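よくあるご質問:ロボットに作業を「手でやって見せる」ことについて

Prurkell 教示デスクに届くお問い合わせのうち、繰り返しいただくものをまとめました。同じ質問に34回答えたあたりで、このページを作ることにしました。

手でやって見せる(ダイレクトティーチング)と遠隔操作は、どう違うのですか

前者はロボットの腕を直接つかんで動かします。後者は離れた席でグローブと操作アームを使い、ロボットに同じ動きをさせます。つかむ位置をおおまかに教えるだけなら前者で十分です。指を一本ずつ使う作業は、人間の手がロボットの手の邪魔をするので、遠隔操作をおすすめしています。両方を同時にやろうとした方が過去にお二人いらっしゃいますが、どちらも腕がつりました。

ゲームが得意だと有利ですか

最初の10分だけ有利です。その後は、手元をゆっくり動かすことに耐えられる人のほうが伸びます。Drurkotbridge の拠点でいちばん安定した記録を出しているのは Pacita Dela Peña で、前職は額縁の修復でした。ゲームはソリティアしかしないそうです。

一つの作業に何回の見本が必要ですか

作業と対象物によります。飲料ボトルを持ち上げて置くだけの作業では、当デスクはまず300回を目安にしています。ボトルの向きを毎回変えるなら、もう少し要ります。「10回くらいで覚えませんか」というご質問もよくいただきます。覚えます。その10回とまったく同じ場所に、まったく同じ向きでボトルを置いてくださるのであれば。

失敗した見本は捨ててよいのですか

捨てないでください。「失敗」の印をつけて残します。つかみ損ねてやり直した記録は、立て直し方の見本として使えることがあります。ただし、途中で電話に出た、くしゃみをした、という類のものは「中断」として分けてください。くしゃみを立て直し方として学習されても困ります。

手首のカメラの映像は、なぜあんなにぶれているのですか

手首が動くからです。もう少し丁寧に申しますと、カメラが手と一緒に動き、対象物がレンズのすぐ前に来るため、速く動かすほど像は流れます。ラベルの文字が読めないと心配される方が多いのですが、つかむ動作の学習でラベルの原材料名を読む必要はありません。全編がぶれている場合は、操作が速すぎます。

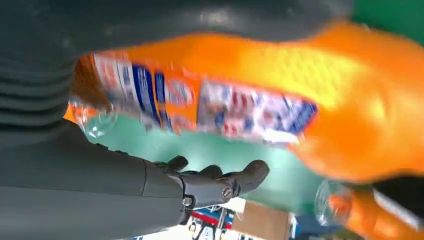 Drurkotbridge、2025年9月

オレンジ色の炭酸飲料のボトルは、練習用の対象物としてよく選ばれます。色が目立ち、手に入りやすく、落としても始末書が要りません。透明な首の部分は光を拾って見え方が変わるので、初心者には胴のあたりを狙うようお伝えしています。指を曲げるのはボトルに寄ってからにしてください。遠くから曲げはじめると、こぶしで小突く見本ができあがります。

同じ種類のボトルをもう一本、近くに置いてもよいですか

置いてもかまいませんが、どちらを取るかは始める前に決め、作業名に書いてください。操作者がその場の気分で選ぶと、ロボットも気分で選んでいるような動きになります。6月の記録がまさにそれで、ロボットは二本の中間をつかみに行きました。中間には何もありません。箱や小袋など、ほかの物が周りにあるのは問題ありません。片づいた台でしか動けないロボットは、現場に出ると途方に暮れます。

グローブの較正は毎回必要ですか

毎回です。前の人の手の大きさのままで始めると、親指だけが妙に意欲的になります。手を開く、握る、親指を各指に順番につける。所要時間は2分ほどです。この2分を省いた記録は、Rarkotden の検品担当 Lies Dierckx が全部見つけます。どうやって見つけるのか何度か尋ねましたが、「見ればわかる」としか教えてもらえませんでした。

操作の遅れが気になります

まず無線を有線に替えてください。それでも遅れる場合は、映像の表示枚数を減らしてください。「遅れに慣れたので大丈夫です」とおっしゃる方がいますが、慣れた方の見本には、動いて、止まって、様子をうかがう癖が残ります。ロボットはこの癖をたいへん忠実に受け継ぎます。

一日に何時間まで操作できますか

当デスクでは、続けて40分、合計で3時間までとしています。Kamol Noiphan が一日で424回の見本を録った記録がありますが、後半の百回あまりは使えませんでした。本人も認めています。表彰はしましたが、まねはしないでください。

左利きですが、参加できますか

できます。左手用のグローブは Navarro の倉庫にありますので、3日前までにご連絡ください。右手のロボットを左手で操作する設定もありますが、希望された方は皆さん一回でおやめになりました。

記録ファイルの名前はどう付けますか

作業名、操作者の番号、通し番号の順です。「最終」「最終2」「本当の最終」は受け付けません。通し番号は拠点全体で共通なので、自分の一回目が2347番でも驚かないでください。

見本を見せたのに、ロボットが違う動きをします

記録を再生して、ご自分の動きを見てください。つかむ前に一度ボトルを通り過ぎていませんか。置いた後に、念のためもう一度触っていませんか。再生を見た方の多くは、しばらく黙ったあとで撮り直しを申し出られます。

それでも原因がわからないときは、記録の番号を添えて窓口の Angelica Marquez までお送りください。「なんか変です」だけのご連絡にも返信はしますが、返信の内容は「どの記録ですか」になります。

見学だけでもできますか

できます。操作席の後ろに椅子があります。操作中の人に「もうちょっと右」と声をかけるのはご遠慮ください。本人がいちばんわかっています。研修の予約は Remedios Dagdag が受け付けています。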